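Plitgate Planner
Motion planning and scene rehearsal for arms that work in tight company

Plitgate Planner is the piece of software that sits between "I'd like the gripper over there" and the arm getting itself there without knocking into its neighbors. You give it your cell as a model, you tell it where the parts are, and it works out a path you can watch, slow down, argue with and change before any real motor turns. We have been building it at Singhal for a good while now, and we still use it ourselves every working day.

Most people start in the arena view, where the whole cell is laid out from above and you can drop blocks on the mat, move them around and plan again as often as you like.
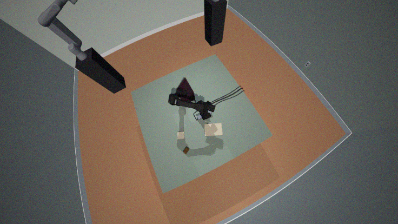 Maya Chidiac wrote to us that she had expected to spend her first week fiddling with settings, and was running her own reach tests by lunchtime – though she did wish the clearance slider were easier to find. (It has its own button on the toolbar now, Maya!)

What the planner does with your scene

Every object in the model gets a safety margin, and you can set that margin per object, so a sturdy base can be passed closely while something delicate gets plenty of room. The planner then tries up to 400 candidate paths and keeps the ones that respect all your margins. Cables and posts count too, if you have modeled them, and we do encourage you to model them.

For the last stretch of an approach, switch to the gripper view. It follows the fingers in close, and it's the best place to check your approach angle on a small fitting before you commit to a grasp.
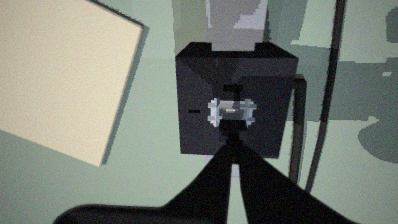 What comes in the box

The standard license covers one workstation and includes the planner, both views, the scene editor and 31 ready-made practice scenes. The Amen add-on brings in scripting, so you can queue up 3,000 rehearsals overnight and read through the results with your coffee. Questions about licenses go to Naveen Dixit, and he is happy to talk through a setup before you order.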